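Skevstead back catalogue now on Siveo – anyone else working through it?

General chat > Studios and sites > Gay film, older stuff
Adults only board. Please read the rules on links before posting.

tweedjacket
Wednesday, December 25, 2024

Well that's my day sorted! Logged in to Siveo this morning meaning to cancel, and the whole Skevstead back catalogue has gone up. 138 titles, and not the chopped-up clips we've been putting up with for years, full features with the opening credits and the daft music and everything. I've only got through two so far but I'm grinning like an idiot.

For anyone too young to remember them, Skevstead were the ones who bothered with a story. Proper sets, proper lighting, men who could say a line without looking at the floor (mostly). The Lultden films are the ones to start with. There's a lighthouse, there's a feud over a boatyard, there's a lodger who never seems to pay any rent, and by the third film you do care who ends up with whom. I'd forgotten how good the kissing is in them, too. They let it go on. So much new stuff rushes past that part.

What's everyone else watching first? And has anybody found the hotel one? It isn't listed under the title I know.

brasspolish
Replying to tweedjacket

Oh this is brilliant news, thank you! The hotel one is under H in the UK listing and has a completely different name on the US one, try searching for "night porter". The print is lovely. You can see the wallpaper.

I'd put in a word for the two Christmas ones as well. The second has a sleigh bell on the soundtrack every time somebody takes his shirt off and I have never got tired of it.

oddsock_73

Sorry to be the grump but I can't be the only one who thinks the stories are the weak bit. Twenty minutes about a boatyard! I remember holding down fast forward on the Lultden tapes until the button stuck. They had some of the best-looking men of the time and spent half the running time on a planning dispute.

Glad they're up, mind. I'll be using the chapter markers.

tweedjacket
Replying to oddsock_73

The planning dispute is the best bit and I will not hear otherwise. The whole scene in the site office only works because you've watched those two being rude to each other for three quarters of an hour!

kettle_on

With tweedjacket on this one. I've been on Garba for years and the filming is sharper and everyone is very handsome but I couldn't tell you a single thing that happened in any of it. Whereas I last saw Lultden 2 on a borrowed tape and I can still do the speech from the slipway.

One moan about Siveo though. Several of the earlier films have been cropped to fill a widescreen telly. Heads missing in the group shots, and in one of the kitchen scenes you lose the second man altogether until he leans in. If you go into settings and turn off "fill screen" it helps with some but not all, so I think a few were cropped before they were uploaded.

brasspolish

Yes! I noticed that on the first Lultden. The third is fine, black bars down the sides as it should be.

gatepost

Long time reader, hardly ever post. I've kept a list of which ones are complete because I still have most of the discs and could check running times against the box. Done 11 so far.

Complete: all three Lultden films, the hotel one, the swimming club one, both Christmas ones, the one with the removal van.
Short: the vineyard one (missing the whole picnic), the army surplus one (end credits only, no great loss), the train one (missing a good chunk in the middle, where the two guards finally get together, so if you were wondering why they're suddenly so fond of each other, that's why).

I'll carry on through January if people find it useful.

tweedjacket
Replying to gatepost

Useful?! You absolute hero. Please carry on. I was sitting there baffled by the train one last night, I thought I'd nodded off.

marmalade_dropper

Typing this from the kitchen table with breakfast on the go, so excuse crumbs. I've gone straight for the swimming club one and it holds up so well. I'd remembered it as being all about the changing room, but the long bit on the coach home is what got me this time, with the two of them pretending to be asleep. Barely anything happens and it's still the most romantic thing they ever put out.
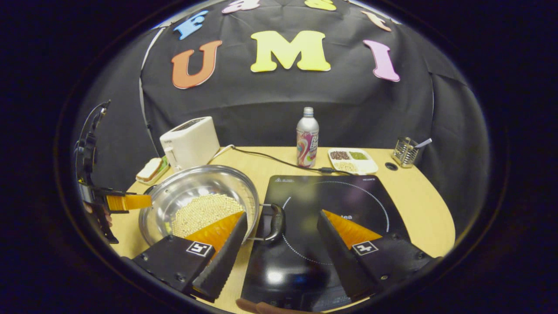
Toast, and the bottle by the flex.

Also has anyone got the subtitles working? I like them on low volume (thin walls) and they come up fine on my laptop but vanish on the telly. The ones I did see were a treat. Every bit of music is described as "[saxophone]" even when it's clearly a keyboard.

oddsock_73
Replying to marmalade_dropper

All right, I'll give you the coach scene. That one earns its keep. It's also four minutes long, which proves my point about the boatyard.

Subtitles: on my set you have to switch them on before you press play. If you do it halfway through nothing shows.

marmalade_dropper
Replying to oddsock_73

That worked, ta! Saxophone restored.

fennel_and_co

Can I disagree with everyone a bit? I love the Skevstead films but I don't think the stories are what made them different. I think it's that the casts looked as if they liked each other. They laughed. Somebody bangs his elbow on the headboard in the hotel one and they both crack up and it's left in. You don't get that on the bigger sites, it would be trimmed out in a heartbeat, and for me it's worth more than any amount of lighthouse.

The casting was broader as well. Fellas in their forties and fifties with a bit of belly, getting the romantic lead and not a walk-on as somebody's boss. I was that age when I first saw them and it did me the world of good.

brasspolish
Replying to fennel_and_co

The elbow! I'd forgotten the elbow. Off to rewatch.

And agreed about the older leads. The lodger must be fifty if he's a day and he's far and away the best thing in Lultden.

kettle_on

I don't see why it has to be one or the other. They laugh because they've had a script to get comfortable in. Put two strangers on a sofa with a camera going and of course they look as if they're waiting for a bus.

fennel_and_co
Replying to kettle_on

Hmm, I've seen some very cheerful sofas. Garba had that run of couples who were together in real life and those are full of giggling, with no script in sight. But fair enough, I see what you mean about having time to settle in.

pocketful

Question from somebody who wasn't there first time round – is it worth paying for the full Siveo subscription just for these, or should I wait and buy them one at a time? I've watched the free trailer for the first Lultden and I'm hooked already, I need to know what's in the lighthouse.

tweedjacket
Replying to pocketful

Subscribe for a month and see how you get on! You can get through a fair few in the evenings, and you keep your watch list if you stop and come back later. Buying singly only makes sense if you're after three or four favourites. And I'm not saying a word about the lighthouse.

oddsock_73
Replying to pocketful

A lamp.

tweedjacket
Replying to oddsock_73

OUT.

gatepost

Update. Checked the one at the garden centre and it's complete, and it's longer than my disc! There's a whole extra scene in the potting shed that I've never seen before, with the assistant manager and the delivery driver. The picture goes a little soft for it so I'd guess it came off a tape. Very sweet, very funny, and the driver keeps his cap on throughout.

Also the box for my copy says 200 minutes and I can tell you now that it has never been 200 minutes. They must have been counting the trailers.

brasspolish
Replying to gatepost

An unseen potting shed scene, on a day when I've got nothing to do and a tin of shortbread. I could weep.

kettle_on

Have written to Siveo about the cropping, by the way. Polite but firm. I listed the ones I'd found and asked whether they have the uncropped versions. If anyone else fancies doing the same there's a form under Help, and it's better if you give the title and the time where it's most obvious. I used the kitchen one.

fennel_and_co

Done mine, and mentioned the train one while I was there. Those two guards deserve their middle.

pocketful

I've subscribed. I'm forty minutes into Lultden. There's been one kiss and an argument about drainage and I've never been happier. Do NOT tell me whether he sells the boatyard.

tweedjacket
Replying to pocketful

Welcome aboard! Report back after the site office.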